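Home | Vacancies | Take part | About Indent | Contact

2 min read

Call for participants: reading comfort in printed leaflets

Indent is recruiting 38 adults for a study of how line length and paragraph spacing affect reading comfort in printed household leaflets. The work is carried out at our Braritz office and is led by Imtiaz Barua. Sessions run through October.

Each participant attends one session of 60 minutes. You will read six short leaflets set in different layouts, then answer written questions on their content and rate each layout for ease of reading. The leaflets cover ordinary subjects such as boiler care, refuse collection and bus passes. No specialist knowledge is needed.

You may apply if you:
– are aged 18 or over
– read English fluently
– can read standard print, with glasses or contact lenses if you normally wear them
– have not worked in typesetting or graphic design in the past 2 years

Two typefaces are under test, Tang and Skokton. Both are supplied at the same body size – the leading varies between layouts. Participants are not told which typeface is in use until the session has ended.

Payment is by bank transfer after attendance. Travel within Braritz is refunded on production of a ticket or receipt.
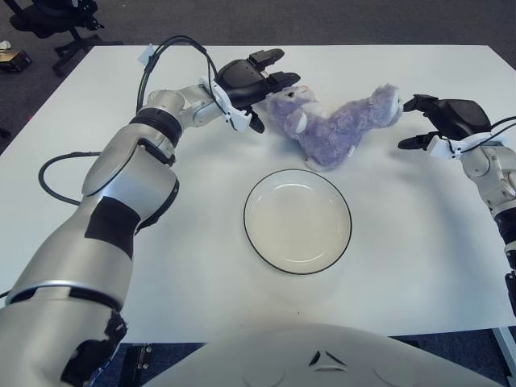 Ratings are stored under a participant number and kept apart from names and bank details. You may withdraw at any point during the session and will still be paid in full.

To apply, write to Imtiaz Barua at the Braritz office, giving your age and the days on which you are free. Applications close at the end of August 2026.

Contact | © Indent | Back to top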